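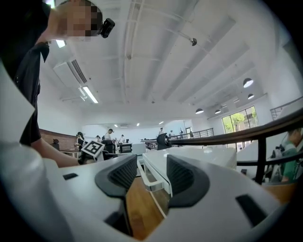
Stories > Work and Machines > Interviews

Berkay Türkmen starts his recordings at nine, when the light in the big room is already good. He works for Mulari, a small company in Kurtuluş that collects examples of handling: short recordings of people picking up ordinary things with a gripper held in the hand, so that a learning system can later try the same movements with an arm.

"People expect to see a robot when they visit," he says. "Then they see a person with a gripper, at a table, and they ask me where the robot is. For us the person is the interesting part."

I spent a morning with him and his colleagues in August. The current order comes from Clustberg, a customer that wants examples with thin plastic articles, such as lids, trays and covers with a clear window. The order is for 4,000 good recordings. When I visited they had accepted 902.

Türkmen was a physics teacher before this work, and he explains patiently. Transparent things are hard, he told me, for two reasons. A camera sees what is behind them as much as it sees them, and the hand of a tired person begins to squeeze. "With a wooden block you can squeeze as you like. With thin plastic the edge bends, and then the system learns that bending is normal."

For this reason his rules for the operators are mostly about slowness. Approach from the side where the rim is visible. Close the fingers until they touch, wait one breath, and only then lift. If the object slips, finish the movement anyway and mark the recording.

"I do not delete the slips," he says. "I keep them in another folder. There are 117 of them now, and I think they will be useful one day — my manager thinks it is disk space."

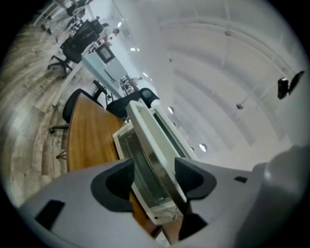
How long does one recording take?

"Usually less than a minute, but the preparation before it is longer. You put the object in a new position, you check that the gripper is tracked well, you begin. In one day a good operator can make 200, and after that I send the person home, also if they want to continue."

The room itself is a matter of discussion in the team. An earlier project, for a firm named Allbridge, was recorded completely in front of a gray curtain. The results were clean, Türkmen remembers, and the system became confused as soon as a chair stood behind the table. Now he prefers a place where other people are walking and working. He also asks the operators to change tables and to turn their body to another direction after each series.

He does not like the word "data" very much. He says "examples", as he did in school. A bad example, he told his pupils, stays longer in the head than a good one, and he believes the same about machines, although he admits that he cannot prove it.

I asked to try it myself. My first four recordings were refused, three for speed and one for a reason that he described politely as "your elbow". The fifth was accepted and has a number now, which he wrote on a piece of paper for me.

The Clustberg order should be complete before winter. After that he hopes for something with cloth.

Related stories
The woman who repairs weighing scales
Night shift in a parcel hall
What a sorting machine does with a pear
Learning to solder at sixty

Contact the editors | Copyright, all rights reserved | Back to top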